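Vormachen statt Programmieren? Projektbericht aus dem Praktikum Wäschehandhabung

Kategorie: Studium & Lehre / Projektberichte Robotik

12 Kommentare · 4 mal geteilt

In der Ausschreibung zum Praktikum stand, man könne einem Roboter eine Haushaltsaufgabe »in einem Nachmittag beibringen«. Wir haben dafür ein Semester gebraucht, und ob das Wort beibringen passt, wage ich zu bezweifeln. Unsere Gruppe (Maricel Samonte, Reynaldo Cabanatuan und ich) sollte mit der Fernsteuerung Lalport Wäschestücke aus einem Korb greifen lassen und die Aufzeichnungen so ablegen, dass man damit später eine Steuerung trainieren kann. Das Training selbst war Sache der Nachbargruppe.

1. Aufgabe und Ablauf

Eine Person steuert die Arme, eine zweite schaut auf die Kamerabilder und ruft Start und Stopp. Der Korb steht auf einem Stuhl neben der Waschmaschine, der Roboter davor. Zu Beginn haben wir nur mit dem rechten Greifer gearbeitet: in den Korb fassen, Stoff schließen, anheben. Der linke Arm sollte hängen bleiben. Das klingt nach wenig, aber wer zum ersten Mal steuert, greift ständig neben den Stoff oder an den Korbrand, weil man in den Fingern nichts spürt.

Laut Protokoll haben wir 91 Vorführungen begonnen. Davon haben wir 50 behalten und 21 gleich verworfen, meist wegen Verbindungsabbrüchen. Der Rest liegt in einem Ordner »unklar«, und an diesem Ordner hat sich der größte Streit des Projekts entzündet.
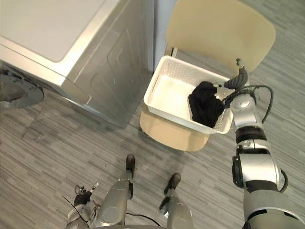
Dexter Yap meinte in der Zwischenbesprechung, man solle die unklaren Durchläufe auf jeden Fall mit ins Training geben, ein Mensch greife schließlich auch mal daneben und korrigiere sich, und gerade diese Korrekturen seien das Wertvolle an der Fernsteuerung.

Das Argument kenne ich aus der Vorlesung. Überzeugt hat es mich nicht. Eine Korrektur hilft nur, wenn man an der Aufzeichnung erkennt, was korrigiert wurde. In unseren Daten steht eine Hand, die zögert, und niemand hat notiert, ob der Bediener den Stoff nicht sah, die Verzögerung abwartete oder gerade mit dem Nachbarn sprach. Wer daraus lernt, lernt womöglich das Zögern.

2. Was die Kameras hergeben

Die Kopfkamera zeigt Korb, Arm und Stuhl in einem Bild und ist zum Anfahren gut brauchbar. Für den Griff selbst taugt sie wenig, vor allem bei schwarzem Stoff: Falten sind darin nur flach zu erkennen, und die Finger verdecken einen Teil. Wir haben deshalb die Kamera am Greifer dazugenommen. Aus der Nähe sieht man bei helleren Teilen sogar die Nähte und die Webart. Dafür fehlt jeder Überblick. Ob man einen Saum oder eine beliebige Falte vor sich hat, mussten wir oft aus dem Kopfbild erraten, und wie viele Lagen zwischen den Fingern liegen, lässt sich aus keinem der beiden Bilder sicher ablesen.
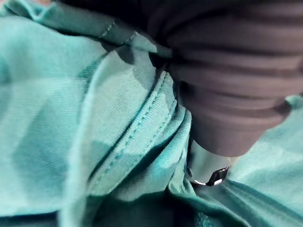 Darunter leide jede Auswertung, schrieb Tyyne Halonen in der Rückmeldung zum Entwurf; ohne Kraftmessung bleibe »gegriffen« eine Behauptung, und wir sollten das Wort aus der Tabelle streichen.

Wir haben es gestrichen. Die Spalte heißt jetzt »Finger geschlossen, Stoff bewegt sich mit«. Reynaldo fand das umständlich, aber mehr geben die Bilder nicht her.

3. Einwände gegen das eigene Vorgehen

Alle behaltenen Durchläufe stammen von 2 Bedienern. Ihre Gewohnheiten stecken in den Daten: Maricel kommt immer steil von oben, ich eher von der Seite. Der Korb stand außerdem jedes Mal auf demselben Stuhl. Wenn die Nachbargruppe im September eine gute Quote meldet, würde ich zuerst fragen, was passiert, wenn der Korb am Boden steht.

Offen ist auch der Aufwand. Einrichten, Neustarten und Sichten haben deutlich mehr Zeit gekostet als das Vorführen, nur taucht davon in den üblichen Tabellen nichts auf. Im Anhang haben wir die Stunden getrennt aufgeführt. Der Ordner »unklar« liegt unverändert auf dem Projektlaufwerk, mit einer Textdatei, in der beide Meinungen stehen.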